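dritevow-hotel-calls: read me first

Notes for anyone picking up the phone call set. Written in a hurry, will tidy later. Last proper change 5 December 2018.

What it is

Typed-up calls between guest rooms and the front desk at small hotels. 315 calls in all, 285 of them usable, the rest are in the folder called leftovers (wrong language code, half a call, or just somebody breathing). Text only. No sound files in here, don't ask, we don't have permission to pass them on.

Collected for the Dritevow project, which looks at how people ask for things when they don't know the name of the thing. "The warm bit in the bathroom" for towel rail. That sort of call.

Where the calls come from

Two hotels, Femier and Jaunzems. Both small, both family run. Femier is mostly walkers and older couples. Jaunzems gets more work travellers and the calls are shorter and crosser. Keep this in mind before you compare the two, the difference is in the guests as much as the desk.

Guests signed a form at check-in. Anyone who didn't sign was never recorded. Anyone who changed their mind by checkout was taken out.

Only calls made from the room phone count. Mobile calls to the desk were left out, they go through a different line and we never got that sorted.
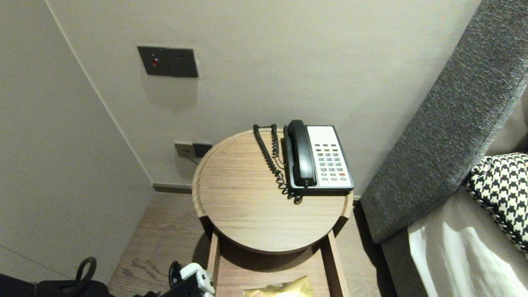

Files

calls.txt - one call per block, blank line between blocks
speakers.txt - G for guest, D for desk, X for anyone else in the room
topics.txt - one topic per call, see list below
leftovers - the bad ones, kept for completness

Each block starts with a call number, then the hotel, then the turns. Turns are in order. Overlaps marked with a slash. Long silence is a dash on its own line. Short silence isn't marked at all, we tried and gave up.

Topics

There are 14. The big ones: towels and bedding, heating, breakfast times, noise, wifi, taxi, late checkout. "Other" is too large and needs splitting. Xiomara has a plan for this, see her notes in topics.txt, at the bottom.

A call gets one topic only, the first thing asked. So a guest who rings about a taxi and then spends ages on the shower is under taxi. Yes this is annoying. Changing it means redoing everything.

What was taken out

Names, room numbers, car registrations, card numbers, anything medical. Replaced with NAME, ROOM, CAR and so on in capitals. Town names kept. Pet names kept, there are quite a few dogs.

Swearing left in.

Known problems

- Spelling is British but the first batch was typed by someone who used American, so both "colour" and "color" turn up
- 18 Femier calls have G and D the wrong way round. Numbers are listed in speakers.txt. Not fixed yet
- Wake-up calls were logged from April onwards only
- Some of the desk staff say the same opening line every time, so strip the first D turn if you are counting words
- Dravo, the tool we used for line breaks, eats the last full stop of a block. Harmless but ugly

Using it

Fine for teaching and for your own study. Don't put whole calls on slides, a couple of turns is plenty. Don't try to work out who anybody is. If you think you recognise a call tell us and it comes out.

Not much good for studying accents, obviously. Also not a fair picture of hotels in general, it's two buildings.

Questions

Ask Xiomara Benavides, she did most of the typing and knows the odd ones by number. Corrections welcome, send the call number and the line, not the whole file pleease.

To do: split Other, fix the swapped speakers, write a proper licence file.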